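Who Gets Paid on a Co-written Song
Project report, Music Business Practice
Group members: So-yul Ma, Aisling Flanagan, Su-bin Won

1. Background

Our group followed one single, Loteo, from first demo to release. The song was recorded by the student act Hestarier and put out in July through Lovonis, the campus label. We wanted to see how the money and the credits were divided between the writers, the producer and the label.

2. Method

We read the label's paperwork, kept a log of the release and spoke to everyone with a credit on the track. Su-bin Won did the interviews. Aisling Flanagan built the spreadsheet, which was redone once after we found the producer's fee had been entered under marketing.

3. Findings

The label gave the act a budget of $2000. Half of it, $1000, went to the producer, Hye-jin Oh, as a flat fee. She also has a writing credit because she changed the chords in the second verse and wrote the bass part.

There are four writers on the song. The split sheet was not signed until after mastering, and by then two of the writers remembered the bridge differently. They settled on equal shares of 25 per cent each. The drummer played on every version but has no share in the writing – his payment was a session fee from the remaining budget.

Loteo had 2888 streams by the end of our log. Most came after it was added to a playlist run by Buzatu, a local music blog. At that level the label has not recovered its budget, so no royalties have been paid on the recording. 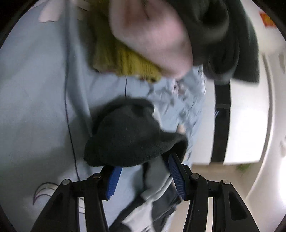 Myung-ja Shim read our draft and disagreed with the last point. In her view we had mixed up the recording and the song, as the label's costs come out of recording income only and the writers should still be paid their own share. We checked the contract again and she was right. The writers' share is collected separately, and two of the four had not registered the song.

4. What we would change

The split sheet should be filled in at the first writing session, even if the numbers move later. We would also start the log earlier, as our notes on the demo stage are thin. The spreadsheet and the interview questions are in Appendix B.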